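Gundness front end group, Tuesday check-in

Started late, call dropped twice. Notes are rough, fix what's wrong.

Inga store rebuild
Product page now loads off the new API. Search still slow, every keystroke fires its own request. Agreed to add a short delay before it sends. Cart count was resetting on refresh, fixed and merged.

Old Drernel components: 4 left to convert to hooks. Size picker is the ugly one, keeps its own copy of state and doesnt talk to the parent. Leave till last.
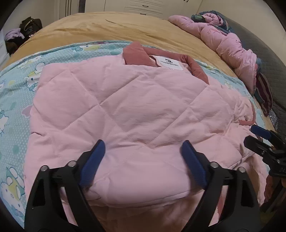
Do we need a state library for the cart?
Context is enough for now, only the header and the checkout page read from it. Look again when wishlists go in.

Errors
Log shows 2,017 entries since last release, nearly all the same 500 from the Plernard shipping endpoint. We retry forever when it fails. Change to 2 tries then show the message. Wording of message not agreed, park it.

Routing
Back button from checkout drops the filters. Move them into the URL. Bit of argument over whether sort order goes in too. Yes, it does.

Tests
Checkout tests flaky on the build server, fine locally. Probaly the date mock. Skip the one bad test, leave a note in the file.

To do
- search delay
- retry limit
- filters + sort into URL
- ask Plernard for a test key again

Next one same time, April release is the main item.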